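Bench notes, letterpress and binding room
August 9, 2025
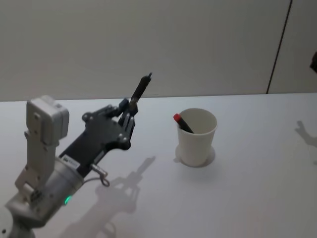 Short run of the Kartha novel, "Stindden," second proof. Rekha sent back her corrections last night. Most are commas. She also wants the chapter set in Ollora to open on a right-hand page, so everything after it moves and the last signature gets a blank leaf at the end. Fine by me.

Page count with the blank leaf still fits the spine width we gave the cover printer. No need to redraw.

Text paper: the Menon cream is thinner than the last batch. Show-through on the dialogue pages is worse than I'd like. Ordered 600 sheets of the heavier stock from Avton to compare. If we switch, the spine does have to be redrawn, so don't approve the cover file until I've folded a dummy.

Glue test on 5 dummies. Two cracked at the hinge when opened flat. Both were from the end of the pot. Mix fresh tomorrow and repeat.

Author bio on the back flap runs 46 words, and the flap holds that if we drop the type half a point. Rekha wants to keep the line about writing the first draft on night shifts. Keep it.

Still to do: check hyphens in chapter nine, ask her about the dedication, book the trimmer for October.

Filed under: Small Press, Fiction, Proofs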